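Two Pounds on the Outsider

My nan taught me to read a greyhound card before I could tie my laces, so you'd think I'd be better at this by now. I'm not! July was a shocker. I had 12 bets at Edbridge, got 2 winners, and one of those paid so little that it barely covered my chips.

Still, I went back, and I'd convinced myself I had a system. Forget the form, watch how they come out of the traps, and back anything drawn on the inside that breaks fast (clever, eh?). My first pick, Wilta, broke beautifully and then ran so wide at the bend I thought she was off to the car park.
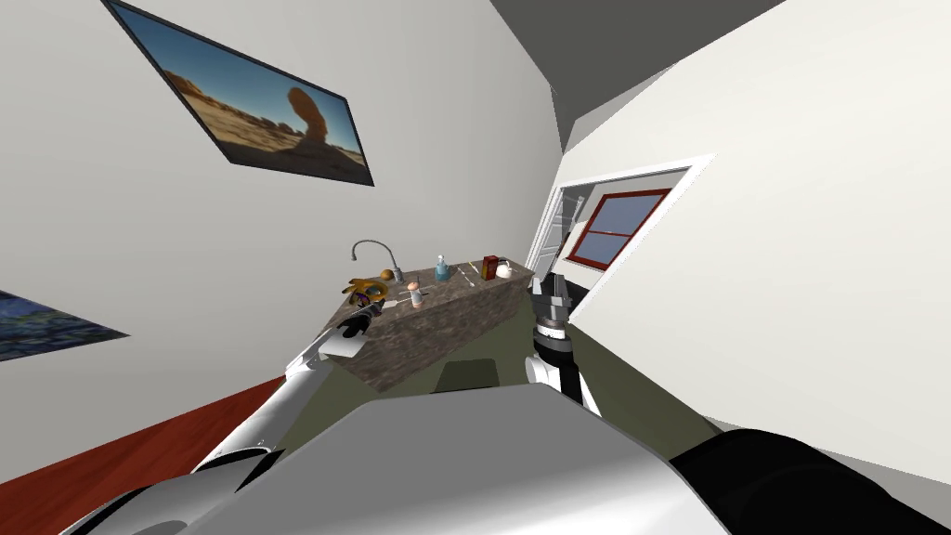
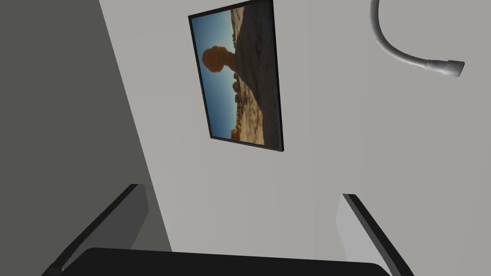
By Marianna Kozłowski

So, race two. I fancied Vasier, a big black dog who'd drifted out to 10/1, and everyone on our table was on the favourite. I put two pounds on him, which felt like plenty after the month I'd had. He was last at the first bend, then fourth, then the leaders bumped each other and up he came along the rail. I screamed so loudly I spilt somebody's lager.

I should have gone home then. Instead I put half of it on Jabłońska in the last, and she finished fifth. I'm going again next month, with a smaller purse and a new system involving trap six.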